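## 3. Setting up your first tournament

This is the fun part! Once your club account is live, Gekov can run a whole poker night for you, from the first seat draw to the last hand. These steps set up a small freezeout, the format we play most at the Grolberg club.

1. Open **Events** and choose **New tournament**.
2. Type a name. It shows on the big clock, so go for something your players will enjoy (ours is the Furkosville Freezeout).
3. Set the number of seats per table to 9.
4. Enter your player list, or paste it in from last month's event. Up to 34 names fit on one page, and the list scrolls after that.
5. Pick a blind structure. **Fragkou Steady** is a lovely one for beginners, with gentle jumps and plenty of play early on.
6. Press **Draw seats**.

> **Note:** You can redraw as often as you like before the clock starts. After that, seats only change when a table breaks.

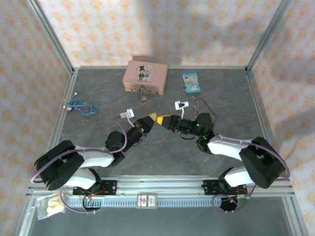 *Fig. 3. Two arms over a grey marble-patterned tabletop.*

### Starting the clock

Press **Start** and the first level begins straight away, with a chime through your speakers. Do try the chime before people arrive, it's louder than you'd think!

1. To pause, tap the clock once. Tap again to carry on.
2. When a player is knocked out, tap their name and choose **Out**. The average stack updates by itself.
3. To undo a knockout, open **History** and press the arrow next to the name.

> **Caution:** **Reset event** wipes all chip counts and finishing places. Save a copy first under **Events > Export**.

If the clock shows error 787, the display has lost its link to your laptop. Close the display window, open it again and your level and time will come back as they were.

Blind structure notes by Jiahui Wan, updated in February.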